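I have 151 spice jars' worth of opinions about small containers, so bear with me. My button and bead stash used to live in whatever was closest: baggies, mint tins, the bottom of my purse. Last September I finally sat down and moved everything into little clear boxes and a few metal cans, and I've stuck with it ever since. You don't need much for this. A cleared table, a damp cloth, a marker and an hour or so will get you through the first drawer.

## Start with one box and a lot of table

My big mistake the first time was lining up every container I owned before I'd sorted a single button. There wasn't room to spread anything out! Now I put one small box in the middle and leave the rest of the tabletop bare. A light surface is great if you have one (dark beads jump right out at you), but a clear box on a pale table is easy to lose track of once the piles start growing, so keep it in the same spot.

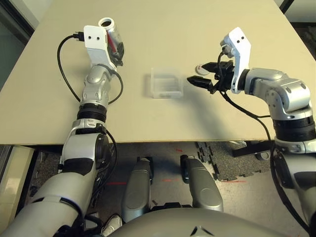

## Wash and dry before you fill

Clear plastic hangs on to dust, and you'll see every speck of it once the box is full. I use warm water with a drop of dish soap, rinse, and leave the boxes upside down on a towel overnight. Skip the scrubby side of the sponge. I ruined a whole set of Tapley boxes that way and they've looked foggy ever since.

Metal cans just get a wipe inside and out. Dry them right away, and leave the lids off until morning.

## Decide what goes in a box and what goes in a can

My rule is pretty simple:

- **Shallow clear box:** anything you pick out by color, like buttons, seed beads and sequins.
- **Tall can:** anything long, or anything you grab without looking. Mine has knitting needle stubs and some 67 wooden toggles.
- **Neither:** sharp stuff. Pins go back in their own case.

If you can't decide, stand a can and a box side by side and try the same handful in each. Flat things disappear to the bottom of a can and you end up dumping it out every time. Leave a hand's width between the two so you aren't knocking one over while you reach for the other.

Label the can on the lid and the side. The clear box only needs a label if you're sorting by size, and then I write it on a strip of masking tape so I can change my mind later.

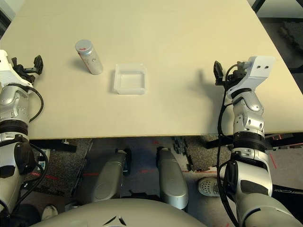
Naltex wrote in to say that tape labels leave a sticky mess on plastic after a summer in a warm room, and that a slip of paper tucked inside the box works better. I've switched my bead boxes over and I like it, though the paper does slide around when the box is only half full.

## Put it all away

Boxes go in the drawer in a single layer, cans at the back. My drawer fits 9 boxes across the front, and anything past that goes on the shelf. Try not to stack the clear ones more than two high, or you'll be right back to digging.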